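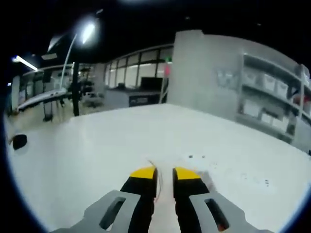 The Brurnwood Hand-Held Gripper Kit for Clubs and Classes

We put this kit together for teachers and club leaders who want students handling real gripper hardware in the very first meeting, long before anyone has settled what the rest of the robot will look like. It grew out of the after-school club in Pranorport, where Helge Hedlund has been letting students try early versions on us (and telling us frankly when a part annoyed them!), and we're very grateful to every one of them.

Each gripper has two black fingers with bright yellow tips, set in light gray housings with slots through the sides. You hold it in your hand, so a student gets to feel for themselves how a finger comes down on a small part, and that makes the later talk about grip and angle go a good deal easier.
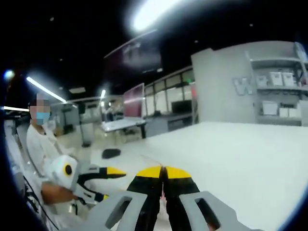
Two grippers in use at one table.

Most clubs order in pairs, and we'd gently nudge you that way too. Students working across from each other pick up the habit of saying what they're about to do, and a plain white table gives you plenty of elbow room for it.

Small, flat and floppy things make the best second lesson. Oda Westerberg, who wrote our Nam activity booklet, likes to save them until everyone has had a good long turn with blocks and is feeling rather sure of themselves.
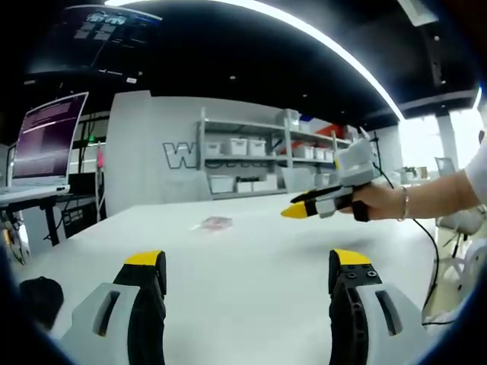
A small flat packet on the table, with one gripper in the foreground and another at the right.

Prices and ordering

Single gripper, item 118: $222
Pair with the Nam booklet: $349
Spare fingertips fit both versions and are sold by the set.

Clubs entering the Prulorstead student meet in March should order early, and do mention the meet in your note so we can pack your box first. Questions are always welcome, even the long ones. Ask for Oda at extension 231.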